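Cheguei à Clestia às 19 horas, que é quando o pessoal da coleta costuma estar mais solto, com café na mão e vontade de falar. Eu queria entender uma coisa que me intrigava fazia meses: de onde vêm os exemplos que ensinam um robô a pegar um objeto pequeno em cima de uma mesa? A coordenadora me recebeu de meias (tinha deixado os sapatos na porta, hábito de quem passa o dia entrando na casa dos outros) e já foi avisando que não ia falar de algoritmo.

"De algoritmo quem fala é a turma lá de cima", disse ela. "Eu cuido de gente e de mesa."

E é gente e mesa mesmo! O projeto se chama Flako e a ideia é simples de contar: uma pessoa segura uma garra em cada mão e faz tarefas de casa, devagarinho, enquanto tudo vai sendo gravado. Guardar miudezas, tirar coisas de uma caixa, juntar contas espalhadas numa toalha. Depois o sistema aprende com essas gravações. Sem robô nenhum na sala, só as garras.

Perguntei por que não fazer tudo no laboratório, com mesa branca e luz controlada, que deve ser bem mais fácil. Ela riu alto.

"Fizemos assim no começo. Ficou lindo. Aí levamos o modelo para uma cozinha normal, com toalha estampada, e ele tentou pegar a estampa. Tentou pegar uma flor desenhada! Insistiu três vezes."

Foi depois disso que a coleta mudou de endereço. Hoje as sessões acontecem em casas comuns, com o que houver por lá: cama desarrumada, cortina, gente no mesmo cômodo cuidando da própria vida. A regra da equipe é não arrumar nada. Ela me contou que a parte mais difícil do treinamento dos operadores é justamente essa, porque todo mundo quer dar uma ajeitadinha antes de gravar – inclusive ela.

Cada sessão rende no máximo 20 gravações. Achei pouco e disse isso.

"É pouco até você tentar", respondeu. "A mão cansa de um jeito esquisito, aqui, ó, na base do polegar. E quem está cansado começa a fazer atalho. Puxa em vez de pegar, empurra com o lado da garra. O sistema aprende o atalho também, e depois vá tirar isso dele."

Pedi para experimentar, claro. Me deram as duas garras e uma tigelinha de botões, e eu, que me considero uma pessoa razoavelmente habilidosa, levei uma eternidade para levantar o primeiro. A gente perde a ponta dos dedos, sabe? Tem que olhar para tudo. O botão escorregou, rolou para baixo do armário e eu fui atrás dele de joelhos, ainda com uma garra na mão. Ela perguntou se podia gravar. Não deixei.

O erro, aliás, rendeu boa parte da nossa conversa. Eu imaginava que gravação com erro ia direto para o lixo, mas não é bem assim. Se a conta escapa e a pessoa pega de novo com calma, aquilo fica e ganha uma etiqueta própria. Se a pessoa larga a garra e resolve com a mão, sai. E existe uma zona cinzenta que ocupa reuniões inteiras com a Davisden, a parceira que revisa o material.

"Tivemos uma discussão de 2 horas sobre o que é soltar um objeto", contou, ainda meio indignada. "Quando abre a garra? Quando o objeto encosta na mesa? Quando ele para de rolar? Eu falei: minha gente, eu preciso jantar."

(Ficou decidido que é quando a garra abre. Ela votou contra.)

A meta da etapa atual é chegar a 200 sessões até dezembro, com casas bem diferentes umas das outras. Objetos miúdos têm prioridade, e os translúcidos mais ainda: dependendo da luz, uma conta cor-de-rosa quase some em cima de um tecido claro. Caixas de papelão também estão na lista, de preferência usadas e com a borda rasgada. A borda reta, segundo ela, o sistema já conhece de cor.

Quis saber também quem topa fazer esse trabalho, e a resposta me surpreendeu. Os melhores operadores do grupo vieram da costura e da confeitaria, gente acostumada a repetir gesto pequeno sem pressa. Engenheiro, ela disse, quer terminar logo para ver o gráfico.

"Eu reconheço a pessoa pela gravação, mesmo sem ver o rosto. Tem quem chegue de lado, tem quem pare um segundinho antes de fechar a garra. Fico pensando que o robô vai herdar essa paradinha de alguém."

Antes de eu ir embora, ela ainda quis falar da próxima etapa, apelidada de Sitompul, que vai trabalhar só com tecido: dobrar pano, separar meia, puxar lençol. Pano não para quieto, muda de forma a cada toque, e a equipe está ao mesmo tempo animada e apavorada. "Me pergunte de novo quando a gente tiver dobrado a primeira fronha", pediu, já procurando os sapatos.

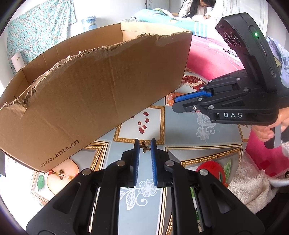
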